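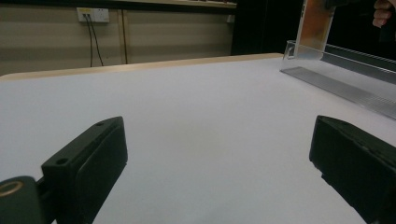

What is a straightedge guide on a worktable used for?

It gives the hands a fixed line to work against, so that boxes, sheets or trays can be set down square to one another without measuring each one.

Table guide

A table guide, also called a fence or stop rail, is a long strip or angle placed on a flat work surface to align objects. The common form has two parts at a right angle: a base that rests on the tabletop and an upright wall that the work is pushed against. Guides may be clamped, taped, screwed down or left free.

Materials

Wood and aluminum were the usual materials in print finishing and packing rooms. Clear acrylic is now widespread in light work. It lets the user see marks on the table through the base, and it does not stain paper. It scratches easily and cracks if overtightened. Solvent cleaners cloud the surface; mild soap and a soft cloth are preferred.

Use

The guide is set first, at any angle that suits the reach of the user. A diagonal setting is common on deep tables, where a guide parallel to the far edge would be hard to reach. Containers are lowered near the wall and slid until they touch it along one full side. Clear containers are harder to align by eye than opaque ones, and a tinted lining or contents makes the edges easier to find.

Table surface

White tops are favored for sorting and inspection, as small parts and debris show up against them. Edge banding in a contrasting wood tone protects the rim from chipping.

Terminology

In her manual of bench practice, Hajnalka Boros separates the "guide," which directs movement, from the "stop," which ends it. Keith Trevaskis uses the two words for the same object. The Kereama pattern is a guide with a stop fixed at one end.

See also: Bench hook; Jig; T-square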